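Chapter 6
Reading a Timetable Like a Railroader

I missed my first train at Ormsby when I was nineteen, and I had the timetable in my hand the whole time. I'd read down the wrong column! The departure I was waiting for only ran in the summer season, and a tiny letter next to the time said so, and I had decided that tiny letters were for other people. So I spent the afternoon on a bench with a cheese sandwich, and I've been fond of tiny letters ever since.

In the last chapter we looked at the line itself: the grades, the passing sidings, the spots where a single track forces somebody to wait. Now we get to the piece of paper (or the screen, these days) that makes all of that work. A passenger timetable tells you when to show up. An employee timetable is a different animal, and it's the one I want you to get comfortable with, because it tells the crew which trains meet where, who takes the siding, and how fast they may go on the curve before Putilley.

Let's start with the basic layout. Stations run down the middle of the page. Trains going one way are read down the left side, and trains going the other way are read up the right side. Students always groan at the reading-up part. Give it a week. Each crossing of a train and a station makes a little box, and a box with no time in it means the train rolls right through or never gets there at all. You need the footnotes to know which.
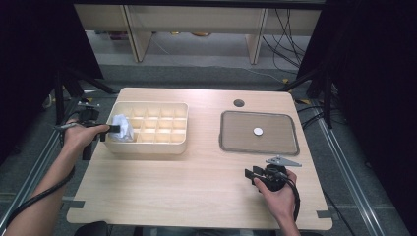
Figure 6.1 An open box divided into small square compartments.

My old instructor, Beverley Gosling, taught this with a pencil and a ruler, and I still do it her way. Draw distance up the side of a sheet and time along the bottom. Every train becomes a slanted line. A steep line is a fast train, a shallow one is a slow freight, and a flat stretch is a train standing still. Where two lines going opposite ways cross, you have a meet, and on single track that meet had better land on a siding! This drawing is called a string line, and you'll be making plenty of them.

We'll work with the Flurkbridge to Ormsby line all through the chapter. It's a small one, with 10 stations and two trains each way in the morning, so you can keep it all on one sheet. Look over the station list before you go on, and mark the sidings in a color you like.

6.1 Finding the meets

Take the first northbound out of Flurkbridge and put its line on your sheet. Then add the first southbound out of Ormsby, and circle the place where they cross.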